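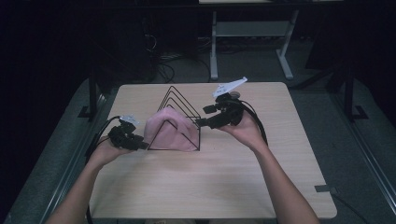 ¡Por fin tengo sitio para las servilletas de tela! Llevaba desde que nos mudamos guardándolas en un cajón, dobladas de cualquier manera, y cada vez que venía alguien a cenar tocaba sacar la plancha. Ahora uso un soporte de alambre negro, de esos con triángulos uno detrás de otro, cada vez más altos, y me tiene encantada. La tela rosa cae sobre las puntas y forma como una montañita arrugada que sobre la madera clara de la mesa queda preciosa (a mí las arrugas me gustan, qué le voy a hacer).

Lo encontré en Padlow, la tiendecita de segunda mano que hay bajando hacia el mercado, y me costó 3 euros. ¡Tres! Mounir dice que eso es para las cartas, y puede que tenga razón - en casa de su madre había uno parecido lleno de facturas - pero las cartas ya las tengo en la entrada y allí se quedan.

He probado varias cosas. Las servilletas de lino grueso se sostienen solas y casi no hay que colocarlas. Las finas resbalan un poco, así que las engancho primero en el triángulo de atrás y dejo caer el resto hacia delante. Los paños de cocina, ni intentarlo, pesan demasiado y lo tapan todo.

En abril vienen siete a comer y quiero poner la mesa larga, con el mantel crudo y las servilletas de Dulau que me regaló Ross por mi cumpleaños. Todavía no sé si buscar otro soporte igual o apañarme con este en una esquina. Si alguien ha visto uno parecido, pero en blanco, ¡que me lo diga en los comentarios!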